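Gallery: Lids, Latches and the Long Afternoon

Most of what gets written about robot learning concerns the part where the robot learns. We at Rikholm spend our days on the part before that, in which a person holds two grippers and does a small household chore over and over until the numbers look good. The robot gets the credit later.

The current batch is called Buvance. The name came out of a spreadsheet and stuck. The goal is 400 usable examples of simple two-handed work with boxes and lids, each of them short enough that a viewer would call it dull and long enough that the person doing it would agree. A good session gives us 75 takes. A good session also assumes that the cables behave, so we plan for 59.

A word on the method, for anyone who came here from the Drastard pages, where everything was done with a joystick. We gave that up in February. Steering an arm from across the room is slow, and after an hour everyone moves like a crane operator with a grudge. With a gripper in each hand, you reach for things more or less the way you always have, except that you now have two fingers per side and your thumbs have been retired.
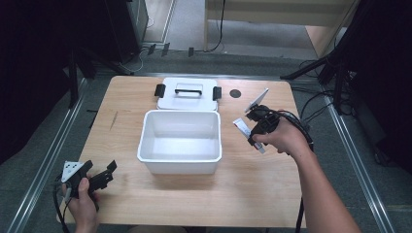
Both grippers up, white box open, lid lying behind it with its handle and latches. Storage furniture has never had so much attention.

Lids are harder than they sound. A hand does a dozen small corrections when it sets one down, and most of us have never noticed making them. Take away the palm and three of the fingers and you notice every one. New people tend to press too hard, then too gently, then they begin talking to the lid. We don't record sound, so that's fine.

The rules for a take are short. Start with the grippers open. Move at the speed you would use if you weren't being recorded, which takes practice. If you fumble, carry on and fix it, as a recovery is worth more to us than a flawless run. If you drop something on the floor, stop, say a bad word and start over.
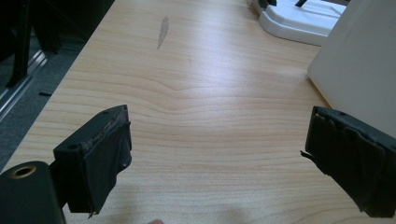 Padding is the other subject we could talk about all day. Bare fingers slip on smooth plastic, so we wrap them, and then the wrapping creases, frays and has opinions of its own. We write down every change of padding in the session log, in a column that used to be called Notes and is now called Tape.

Breaks come after 45 minutes, whether you want one or not. Forearms give out before patience does, though it's a close race. The next batch is Tô, with smaller containers and tighter lids, and sign-up for it is on the sheet by the door. Bring short sleeves and low expectations.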